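Clear the bench first: a safety lead on small robots and loose wiring

The safety lead at Waletow, a workshop that builds and tests small automated handling cells, has spent much of the past year rewriting one document. It is called the bench rules, and it covers what people may do at a table where a robot arm is live and electrical parts are lying within its reach.

The old version ran to several pages. "People signed it and put it in a drawer," the safety lead says. "I wanted something you could read while the arm was starting up."

The new one has 5 rules. The first is that every test has one named person in charge, and only that person can start the arm. The second sets a speed limit of 300 millimetres a second whenever anyone is standing inside the marked line. The third says the stop button must be within reach of the person in charge, on the side they write with.

The fourth rule caused the most argument. It says that any board or coil on the bench must be unplugged from its supply before a hand goes near it, even for a moment. Engineers at the Brullow site objected that this would slow them down.

"They were right, it does," the safety lead says. "We timed it. Over 600 test runs it cost them less than they feared, but it did cost them. I told them that was the price and we were going to pay it."

The fifth rule is about wires. Any lead longer than a hand's width has to be held down or moved out of the path of the gripper before the arm comes down. The safety lead says most of the reports that reach the office concern snagged leads.

"It is never dramatic. A finger catches a loop, the arm carries on, and a part gets dragged off the table. Then someone reaches out to save it. The reaching out is what I worry about."

Published standards for industrial robots are a starting point, in the safety lead's view, but they leave a lot to the person writing the risk assessment. A large cell has a fence and a gate. A small arm on a table often has neither, and the parts it handles change from one day to the next.

"So you have to assess the part as well as the robot. A solenoid isn't heavy, but its plunger moves and its coil can get hot if you leave it on. A bare board can be shorted by anything metal. We ask people to write down what is on the table and what each thing could do."

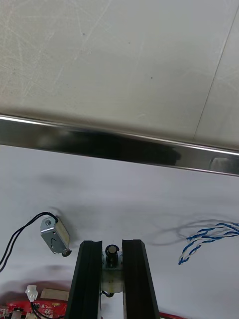

By the safety lead, Waletow
Bench rules and training

The metal edge strip at the side of a white work surface gets its own line in the training notes. Shiny metal can confuse a camera, and staff are told to check how the arm behaves near it at low speed before they trust it. Bare wire ends are also to be kept well away from circuit boards.

Each site keeps a log. Waletow's passed 2,000 entries in June, most of them a few words long. The safety lead reads them all and prefers the short ones.

"If I ask for a full page, I get one report a month. If I ask for a line, people tell me things."

A shared version of the rules is now being tried at Vomley, where the arms are older and the stop buttons are fixed to the wall. The third rule will have to be reworded for them. The safety lead expects to visit before the wording is settled, and has asked the staff there to mark on a plan where they stand during a test.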